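About Skadcombe

Most unpacking firms promise a home that runs itself. We doubt it. Tamara Stelmakh and Lurdes Vilela started Skadcombe after 138 moves' worth of other people's "systems" - labels, bins, color codes, all ignored by September.

We open the boxes and put your things where you'll use them. No mood boards. 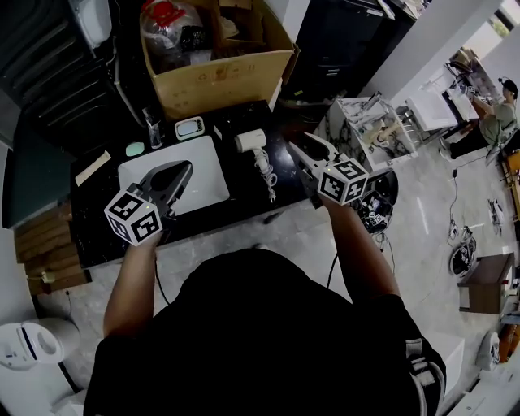 A hair dryer and a drinking glass can share a counter for a day. We charge $50 an hour, and we don't sell storage bins.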